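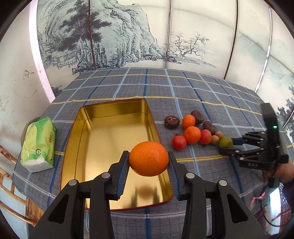
The Demonstration Is Not the Result

I have read a lot of papers this year that teach robots by handing the gripper to a person. You hold the thing, you do the chore, the sensors record what your hands did, and a model learns to copy it. The Premodano report is the latest, and the one people keep sending me. It describes 1,976 recorded episodes of household handling, fruit into a tin being the one everybody quotes, and it ends by saying the approach "scales to everyday skill."

Maybe it does. I'd like to see where.

Start with who is doing the work. A mandarin held between two ridged pads looks like a solved problem, and it is solved, by the person on the other end. People are absurdly good at this. They ease off when a peel starts to give and they change their mind halfway to the tray. Some of that ends up in the recording as motion. The pressure in the palm mostly doesn't, at least with tools that log position and video. So the model gets the path of the hand and has to guess the rest.

Then there is the sorting question. The Premodano authors ran 700 trials on the trained policy and report one success rate for the lot. Was a tomato as easy as a mangosteen? What about the small tan fruits, which give a pair of wide fingers much less to close on? A single average hides all of that. Disetti's earlier write-up at least split its table by object, and the spread was ugly — I trusted it more for that.

My other complaint is about the table. Same cloth and same backdrop, take after take. Chávez, the follow-up project, moved its policy to 2 new kitchens and gave the change of room a paragraph near the back, after the acknowledgments of compute. I would have put it on page one. A method that is sold on being cheap and portable should be tested somewhere it hasn't been before. Collecting data anywhere is the whole sales pitch, so collect it anywhere.

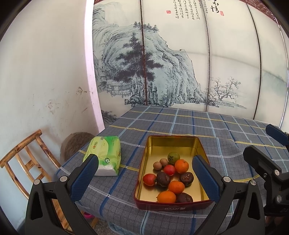 Stunley objects that I am asking for the wrong thing, that a dataset paper should be judged on its data and that trials in new rooms can come later, from whoever has the robots. It's a fair point about division of labor. It would be fairer if the abstract stopped at the data. Once you write "everyday skill" you have made a claim about the robot, and I get to ask how the robot did.

I don't think the method is bad. Two hands working from two sides of a table is a better record of how people do chores than a joystick ever gave us, and I expect some version of it to stick. But I've watched this field mistake a good recording for a good machine before. Give me the failures, sorted by fruit. Tell me how many episodes were thrown out before training, and who decided. The Premodano appendix says clips were "filtered for quality" and leaves it there, and until that line gets longer I'm not going to repeat the headline number.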